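Clultadura Sports > Encyclopedia > Ball games > Pitching > Pick-off

Pick-off (baseball)

The pick-off is a defensive play in baseball in which the pitcher or the catcher throws the ball to a fielder at a base, in order to put out a runner who has moved too far away from it. The play is most common at first base, but it can be made at any base which has a runner on it. A throw of this kind is called a pick-off attempt or, in the language of the players, a throw over.

Purpose

A runner who wants to steal a base, or to advance quickly when the ball is hit, takes some steps in the direction of the next base before the pitch. This distance is called the lead. The longer the lead, the better his chance to arrive safely, and the greater the danger that he can not return in time. The pick-off exists to punish a long lead. Most attempts do not produce an out, and many pitchers do not expect one. They throw to make the runner stay closer to the base, to spoil the timing of his start, or to find out whether the batter is preparing to bunt.

Technique of the pitcher

A left-handed pitcher faces first base when he stands in the set position. He can lift his front leg in the same way for a pitch and for a throw to the base, and the runner must decide early which of the two is coming. Left-handers are therefore considered more dangerous in this play. A right-handed pitcher has his back to first base and must turn quickly, usually with a small jump in which both feet change their position. In the jump turn, the throwing arm should already be moving upwards while the feet are in the air.

For second base there are two usual methods. In the first, the pitcher turns towards his glove side, and in the second, towards his throwing side. The shortstop and the second baseman agree by a signal which of them will cover the base. Some teams use a count, in which pitcher and fielder begin to move at the same silent number. If the count is lost by one of them, the ball often goes into centre field and the runner takes third base without difficulty.

Technique of the catcher

The catcher can also throw to a base after he has received the pitch. This is known as a back pick when it goes to first or third base. The catcher usually asks for a pitch on the outer side of the plate, away from the batter, so that he can step freely. The first baseman comes in behind the runner, who is looking at the plate and walking back slowly after his secondary lead. Catchers with a strong arm sometimes throw from their knees and save the time of standing up.
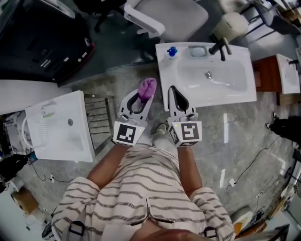

The risk in the back pick is higher than in the throw of the pitcher. The right fielder must run in to stand behind first base at the moment of the throw, and if he is late, a bad throw may cost two bases. For this reason many managers permit the play only with a signal from the bench.

Rules and the balk

The pitcher is limited by the balk rule. When his foot is in contact with the rubber and he throws to a base, he must step directly towards that base before the throw. From the rubber he may pretend to throw to second base, if he steps there, but he may not pretend to throw to first. When he has stepped backwards off the rubber, he is treated as any other infielder and may pretend as he wishes. If a balk is called, every runner advances one base.

In the older form of the rules the pitcher could throw to first base as many times as he liked. Since 2023 the major leagues in North America have limited the pitcher to two disengagements in each plate appearance. He may try a third time, but if the runner is not put out, it is normally treated as a balk. The count begins again if a runner advances during the same plate appearance. Many amateur leagues have not adopted this limit.

Defence of the runner

A runner watches for small habits of the pitcher, such as the position of the front shoulder, the heel of the back foot or the number of looks at the base. He returns to first base by diving with the hand towards the outfield corner of the bag, so that the tag has a longer way to travel. When he is caught between two bases, a rundown follows. In a rundown the fielders should use few throws and force him back to the base from which he came.

In regional play

In the Ledesma League, an amateur competition, the pick-off has had a larger part than elsewhere, as the league plays with long grass and slow basepaths, and stolen bases are hard to defend in other ways. The club Ravex of Dula became known for it under the coach Yupin Khunthong, who gave a separate training session every week to throws behind the runner. Her pitchers completed 147 pick-offs in four seasons, and the league record book lists this as the highest total for one club.

The best remembered game was the December final between Ravex and the town side of Ledesma, which was played before 4,000 spectators. Ravex led by one run in the ninth inning, with two out and a runner on first base. The left-hander threw over twice without success and then a third time, when the runner had extended his lead by one step. The umpire called him out and the game finished without another pitch. Ledesma protested that the pitcher had not stepped directly to the base, but the protest was rejected. Khunthong later wrote a coaching booklet on the play, which was printed in 700 copies and is still used by clubs in the league.

Scoring

A runner put out in this way is recorded as picked off. If he tries to reach the next base after the throw, he is charged with a caught stealing as well. The pitcher receives an assist when his throw leads directly to the out. A throw which goes past the fielder and lets the runner advance is scored as an error, normally to the man who threw it.

Related entries
Balk
Caught stealing
Hidden ball trick
Lead-off
Rundown
Set position

Last revised 17 November 2025 | Clultadura Sports Encyclopedia | Contact the editors | Back to top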